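Home | Shop Notes | Budgeting | Parts Bin | Contact

How to budget for a small sorting cell (before you fall in love with an arm)
12/05/2022

When I started pricing our bench-top sorting cell at Rustbridge, I did what everybody does — I looked at arms first. Don't! Start with your ugliest part and work outward from there.

Step 1. Pick the part that will cause trouble

Ours is the wire harness. It's floppy, it has connectors at the end, and it never lies the same way twice. Write down what the gripper has to get hold of and how wide it has to open, and take that to the vendor before you ask for any price.

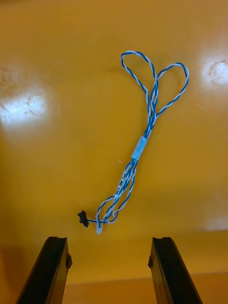 Twisted blue and white harness, folded and banded, with the fingers open.

I had two quotes for fingers, one from Clulitano and one from Mercado. The cheaper one was $755 for a set, and I added a second set to the budget right away because fingers wear out and you'll want to try another shape.

Step 2. Budget for light and surfaces

I left this line off my first sheet completely. Glossy bins throw glare, and if you're using a camera to find parts, glare costs you days. Put in money for a diffuse light and a few sample bins in different finishes. Try them with your real parts before you order a stack.
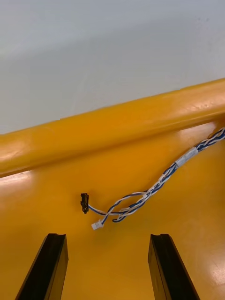 Black and white connectors on the yellow plastic, with glare in the corner.

Step 3. Price the whole parts list

Make a list of everything you might want to sort in the first year, including the stuff you're hoping to skip. Solenoids went on ours late (in October, after I'd already sent the sheet upstairs), and they changed which grip force we asked for. A stiff little metal part with a wire hanging off it is a different job from a harness.
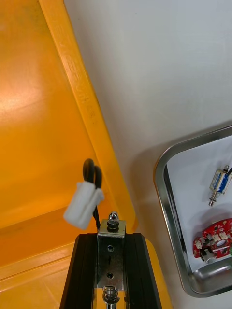
Rigoberto Castaño wrote in to say that he'd set aside 20 percent for spares and cables and still ran short, so he now asks for the spares list in the same quote as the arm.

I'd go along with that. My own line for mounts, cables and spares came to $3,825, and I'd guessed almost half of it wrong.

Step 4. Lay out the table before you buy the table

Put the bins and the tray down where you think they'll go, then check the reach to the far corners. Bins are bigger than you remember once the rims are touching.

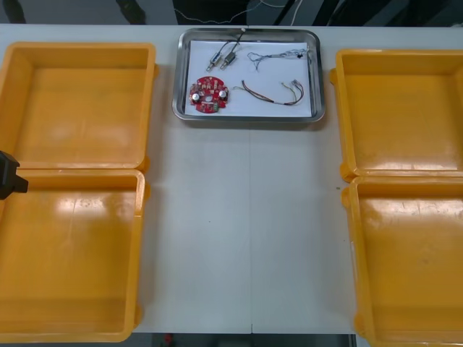 Leave yourself room for one more bin than you need today. Then add 16 hours of your own time for setup, at your real hourly cost, and put it on the sheet where your boss can see it. I keep mine in Clerkier, but any spreadsheet will do.

Next time I'll go through the service contract line by line.

3 comments | 16 shares

This site uses cookies. By continuing to browse you agree to our cookie policy.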